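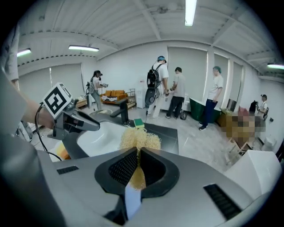 The Plukow Result

By the time we reached the basins I had been cleaning for 41 mornings, and I had begun to do it at home in the same manner, slowly and with my elbows in, so that my sister asked if I had hurt my back.

I was taken on in March to wash things that were already clean. That was how I put it to my mother, and she thought it a great waste of my schooling, though she liked the money well enough. There was a green bath, and a toilet, and a sink with a black tap, and all of it stood about in one long white room with the blinds down. We went from one to the next with a gripper in each hand, squeezing and wiping and putting down again, and everything the grippers saw and felt went off to Cullis to be learned from.

Now the argument, when I came into it, was about hesitation. The people at Cullis had always trimmed it out. If you reached for the sponge and missed, or stopped with the scrubber in mid-air to wonder whether you had done behind the tap, they cut that piece away and kept the good firm strokes. It seemed only sensible. You wouldn't teach a child to lay a table by showing it all the times you dropped the forks.

But the arm at Cairns, which had been brought up on nothing except good firm strokes, had a peculiar fault. It cleaned beautifully until something slipped, and then it went on cleaning beautifully, several inches away from the basin, wiping the air with great care. I saw it do this once, on a visit, and I'm afraid I felt sorry for it -- it looked so like my uncle after his eyes went.

So at Plukow we were told to leave everything in. Dither, they said, if you feel like dithering. You would not believe how hard it is to dither when you've been given permission. For the first week we all scrubbed like angels. Then somebody's wrist got tired, and somebody else began thinking about lunch, and the fumbles came back by themselves, dear ordinary things, a sponge let go too soon and chased along the counter.

We made 3,419 recordings, and around 2,000 of them had a mistake in them somewhere. Two arms were taught, one with the mistakes and one without, for the same number of hours, and set to the same basin with the same sponge, which was nudged away from them at odd moments with a stick.

The letter from Lestov was pinned up by the kettle on 8/30/21. The tidy arm had got its sponge back 3 times in 41 tries. (The number gave me a turn, being my own mornings.) The other had managed it on most of them, and the letter went on for a page about whether this was the mistakes themselves or only the recovering from them, and said more work was needed, and would we please carry on through the autumn.

I read it twice with my coat on. Then I asked if I might see the film of the second arm, and they found it for me. The sponge was knocked sideways. The arm stopped. It drew back a little, and hung there, and dipped to the left before going right, and I knew that dip. I do it with the car keys. I do it on the stairs in the dark, feeling for the switch.

I watched it through to the end and went to find my gloves.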